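Waltura 785 Garment Steamer

Home > Laundry Care > Steamers > Upright

Item no. 785
In stock - ships from our Hurneck warehouse

The Waltura 785 is an upright steamer for homes, small shops and costume rooms. It takes the wrinkles out of shirts, dresses, curtains and most knits without an ironing board. The tank sits at the bottom on four casters, the pole telescopes, and the hose is long enough to reach the hem of a full-length coat hung on the built-in hanger.

Waltura replaced the older pump with a gravity-fed boiler on this model. It makes less noise and there is one less part to wear out. Steam is ready in 80 seconds from a cold start, and a light on the base goes from amber to green when you can begin.

Steam output

There are three settings on the dial. Low is for silk, rayon and anything with a lining. Medium handles cotton jersey and blends, and most people will leave it there. High is for denim, canvas and heavy drapes. The handle has a trigger with a lock, so you don't have to hold it down through a long job.

A full tank gives 30 minutes of steam on high and somewhat longer on medium. The tank lifts out from the back and fits under a normal kitchen faucet. You can refill it in the middle of a job, but turn the dial to off first.

Using it on T-shirts and printed fabric

Cotton tees are what we get the most questions about. A shirt that has been left in a pile will have deep creases in several directions, and these come out faster if you shake the shirt hard once and let it hang for a few minutes before you start. Work from the shoulders down. Pull the hem lightly with your free hand.

For printed shirts, turn the garment inside out and steam from the back on medium. Keep the head moving. Some prints soften with heat and can stick to themselves if the shirt is folded while still warm, so give it time to cool on the hanger.

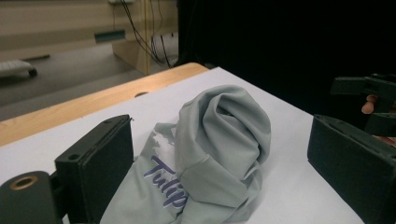
Addo writes that medium was too strong for an old screen print with small cracks in it, and that low with two slow passes from the inside worked better. The same review asks for a wider hanger, as kids' sizes sit fine on the supplied one but an XXL droops at the shoulders.

A wide hanger is sold separately as part of the Jiltus accessory set, which also has a crease clip, a lint pad and a heat glove. The Jiltus set fits the 785 and the earlier models with the round pole. It does not fit the handheld steamers.

Water and cleaning

Tap water is fine in most areas. If yours is hard, use distilled water or mix the two half and half. Do not add fabric softener, scent drops or vinegar to the tank during normal use.

Descale every 100 tank fills, or sooner if you see white flakes on the steam head. Unplug the unit, let it cool completely, and empty it through the drain plug under the base. The full steps are on the back page of the manual. Replacement drain plugs and gaskets are listed under Parts.

What's in the box

Base with boiler and removable tank
Telescoping pole, in two sections
Hose with steam head
Folding hanger
Fabric brush
Manual

Assembly takes a few minutes and needs no tools. The pole sections click together - push until the button pops out all the way.

Returns and warranty

Unused steamers can be sent back for a full refund in the original packaging. Once the tank has been filled, we can only accept a return for a fault. The warranty covers the boiler, switch and hose for two years from purchase and does not cover damage from scale. Keep your receipt, and have the serial number from the underside of the base ready when you contact us.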